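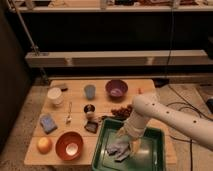
A serving tray is a shallow, flat-bottomed container with a raised rim, used to carry food, drink and tableware, or to gather loose articles when a table is cleared. Household trays are usually rectangular, round or oval. The rim separates the tray from the plain board and keeps cups and fruit from sliding off while it is being carried.

Materials

Trays are made from wood, metal, woven cane, melamine and other plastics. Plastic trays are moulded in one piece, often with slanted walls so that they can be stacked. A glossy inner surface wipes clean easily but gives little grip, and for this reason a cloth is often laid under glass or china. Wooden trays are normally varnished and should not be left to soak.

Loading

Heavy articles are placed near the centre and tall ones away from the edge nearest the carrier. Upright cups are moved singly and are not put inside one another if they still hold liquid. Bowls may be nested when empty.

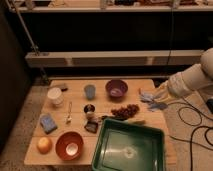

Soft fruit such as grapes is lifted by the stem and set down last, while firm fruit such as oranges can be put in a bowl to stop it rolling. Spoons lie flat along one side. Sponges are kept apart from anything to be eaten.

A tray that overhangs the table should have most of its base supported before loading begins. The overhang gives the hand a hold beneath the rim, but weight placed at the unsupported end may tip it.

Capacity

The Hastik pattern, a plastic household tray moulded at Oltdale, was rated for a load of 3000 g and weighed 300 g empty. A smaller version, sold under the name Stotmont, was rated for 2000 g. Both figures applied to an evenly spread load carried with two hands.

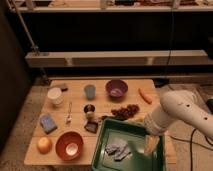
Cloths used as liners are laid flat where possible, as folds make an uneven base for cups. They are washed separately from the tray. Plastic trays are cleaned with warm water and mild soap, then dried on edge.

See also: Butler's tray; Tea towel; Table setting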